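Unit 3: Care and Setup of the Hand-Held Gripper
Course notes prepared by Ifeoma Babalola, Prilberg Technical Program

The hand-held gripper is inspected before each session. Students shall open and close the jaws by hand through their full travel and listen for grinding at the pivots. Any looseness is recorded on Form 2709 and reported to Guangming Shen before work proceeds.

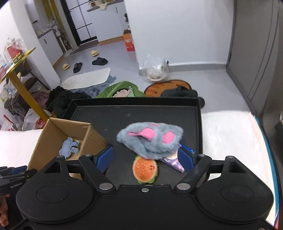
Finger pads are the part most often replaced at the Lullov bench. A worn pad lets soft goods slip, and both pads are always changed as a pair. Blue pads, such as those on the two jaws over the tray, are wiped with a damp cloth and left to air dry. The large silver caps at the inner linkages are checked for play at the same time.

After cleaning, the jaws are cycled 100 times without a load. Students then repeat the test with a plush item and with a cardboard box in the work area, approaching its walls slowly.

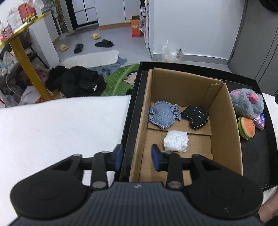 Pads that do not meet evenly at full closure must be reseated. Loosen the fingertip, press the pad flat, and tighten again by hand. Completed forms are due by August.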